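Home | Newsroom | Products | Support | Contact

Moltholm Releases Bedroom Floor Care Guideline for Furnished Rentals

FLORNBRIDGE, 08/01/2021

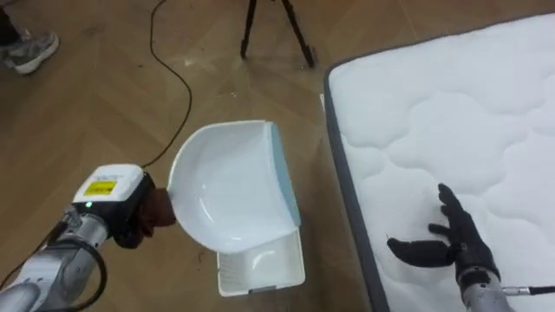 Moltholm, a supplier of cleaning services to furnished rental properties, has issued a written guideline for floor care in bedrooms. The guideline applies to all 2154 units under contract and replaces the general housekeeping sheet in use until April.

The document covers dry collection of dust and debris on wood floors, including herringbone and chevron patterns. Sweeping follows the direction of the boards where the pattern permits. On angled patterns, the operator sweeps from the wall toward the center of the room in overlapping strokes. The rubber lip of the dustpan is set flat against the floor before debris is moved toward it. A dustpan with a nicked or curled lip is taken out of service.

Strips of floor between a mattress and adjacent items are treated as a separate zone. Baskets and other portable containers are lifted, not slid, and the floor under them is swept before they are put back. Perforated plastic baskets are wiped inside and out with a cloth, then checked for dust held in the holes.

"Most of our repeat complaints came from the floor right next to the bed," said Mwanaisha Muriithi, operations manager at Moltholm. "The old sheet gave it one line. The new one gives it a page."

The procedure was tested over 90 days at the Mugo apartments under the supervision of Obadia Minja. Three revisions were made during the test, all of them to the section on wood floors. Wet mopping is outside the scope of the guideline and remains subject to the floor manufacturer's instructions.

Training sheets were prepared by Ekix and are supplied to site supervisors in printed form. Property owners under contract may request a copy through their account representative.

Press contact: Craig Ritchie, Moltholm, Flornbridge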